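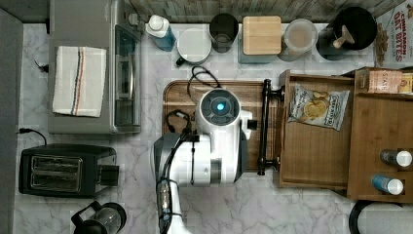 Call for diarists: the Windis December pages

Windis is looking for 13 people to keep a short public diary on our site for the whole of December. You write a little each day about the day you have had, and we publish it the same evening. No experience of blogging is needed. People who used to keep a blog and let it drop are very welcome.

This is the second time we have run the December pages. The first set was written mostly by people in and near Dristlow. This time we will take writers from anywhere, as long as they can write in English and have a regular internet connection.

What you would be doing

You post one entry a day, every day of the month. An entry can be as short as 50 words. Most people last time wrote more than that, but a short entry posted on the day is better for us than a long one that arrives two days later. Write about work, a journey, what you cooked, a phone call, the bus. We don't set topics.

You can miss up to 2 days without telling us. If you need to miss more, send a message to your editor and we will mark the gap on your page so that readers know you are coming back.

Entries need to be in by 9 pm UK time. If you are travelling in another time zone, agree a different hour with your editor before you leave.
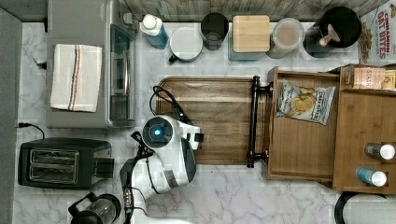 Can I write under a different name?
Any name you like, so long as we have your real one on the form. We keep the form private and take your chosen name for the page. Please don't use the name of a living person you know.

Who you would be working with

Each diarist has one editor for the month. The editors are Chutima Wiriya, Ekkachai Srithong and Dagim Tilahun. They fix spelling and broken links and will ask you about anything that could identify someone who may not want to be named. They won't rewrite you. Buppha Kongkaew looks after the site itself and is the person to ask about logging in, forgotten passwords and comments that have gone astray.

Comments are open on all diaries and are checked before they appear. You are not expected to answer them. You can also ask for comments to be turned off on a single entry — just put a note at the top when you send it.
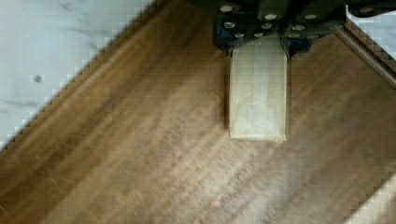
What you get

A fee of £6 for each entry published, paid in one go in January. Your own page on Windis, which stays up for as long as you want it. You keep the rights to everything you write and can put it on your own blog as soon as it has appeared with us.

We are not able to pay for travel, equipment or phone data.

Who can apply

Anyone aged 18 or over. We want a mix of ages and jobs, and we would like to hear from people who work nights, people who care for a relative, and anyone who will be away from home for part of the month. If you wrote for us last time, please leave this round to others. You can apply again next year.

How to apply

Send us two sample entries from two different days, 50 words or more each, and a few lines on what your December is likely to look like. Paste everything into the form on the Kalia page, as attachments often get lost. Put "December pages" in the first line.

Applications close on September 18, 2021. Daranee Duangkaew reads all of them and will reply to everyone, whether or not we can offer a place. If you are chosen there is an online meeting for new diarists, of around half an hour, before the month begins. 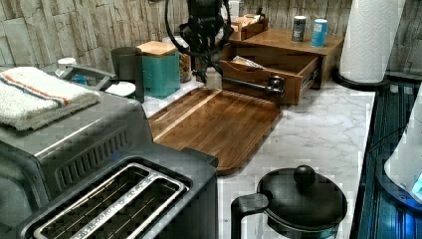 Kitchen counter with toaster and toaster oven.

Questions before you apply can go to Daranee through the contact form. Please allow a few days for an answer.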